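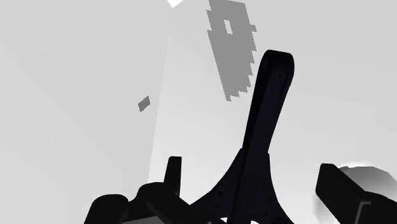
Do you reckon your sleep tracker is making things up? Join our study

Karnby is looking for adults who own a sleep tracker and don't entirely believe it.

Most recruitment notices for sleep research promise you a better night's rest. We won't, as we have no idea whether you'll get one. We run a small independent research practice in Ballarat and we've spent a fair bit of time reading the claims printed on the packaging of watches, rings, mats and phone apps. Some of those claims may be perfectly sound. Many rest on studies paid for by the company selling the gadget, with a handful of fit young men sleeping in a lab. We'd like to know what happens with ordinary people in ordinary beds, including the ones with a snoring partner, a toddler and a dog on the doona.

The study is called Jarau. It runs for 14 nights and you do it at home.

What you'd be doing

You keep wearing or using whatever tracker you already own. We don't supply one and we don't care which brand it is. Each morning, before you look at your score, you fill in a paper diary: when you turned out the light, when you think you dropped off, how often you woke, and how you feel. Then you look at the score and write it down next to your own guess. The diary takes a few minutes. Please don't do it at lunchtime from memory; we've seen what those entries look like and they're not worth the paper.

For 2 of the nights you'll also wear a headband that records brain activity. It's a bit daggy and some people find it annoying. It's also a long way from perfect, and we'll be treating its readings with the same suspicion as everything else.

Half of the participants will have their tracker scores hidden from them for the second week, using a setting on their phone. We suspect that being told you slept badly makes you feel as if you did, but we could be wrong, and a suspicion isn't a finding.

Who can take part

You need to be 18 or over, live in Victoria or Tasmania, and have used your tracker most nights since July. You can be a shocking sleeper or a champion one. We'd particularly like to hear from people over 60, who hardly ever turn up in this kind of research despite being sold plenty of the gear.

We can't include you if you work night shifts, are being treated for sleep apnoea, or have changed any sleep medication in the past 8 weeks. If you work for a company that makes or sells trackers, thanks for your interest, but no.

What you get

A $304 payment by bank transfer once your diary and headband are back with us. If you pull out early you'll be paid for the nights you completed, and you don't have to tell us why. You'll also receive a copy of your own results in plain English — no sleep score, no badge, no little moon with a smile on it.

You won't get a diagnosis. The headband isn't a medical test and we're not your doctors. If you're worried about your sleep, see your GP, and don't wait for us to finish.

Who is paying for it

You should ask this of any study. Jarau is funded by the Brouwer Bequest, a private fund that supports consumer research. It has no shares in any device maker and has no say over what we publish. We'll put out the results whichever way they fall, including if they turn out to be dull. The analysis plan is already lodged and you can have a copy before you sign anything.

Your data

Diaries are stored under a number, with names kept separately. The headband files go onto a computer in our office that isn't connected to the internet. We don't ask for your tracker login and you shouldn't give it to anyone who does. What the tracker company does with your nights is between you and their terms and conditions, which we have read and can't recommend as bedtime reading.

How to apply

Ring or write to the Karnby office and ask for the Curkateo form, the short questionnaire we use for screening. Fill it in by hand or have us go through it with you over the phone. We'll get back to everyone, even if it's a no.

Applications close Fri 22 October at 5 pm. Headbands are posted out in the order that signed consent forms reach us, and return postage is prepaid.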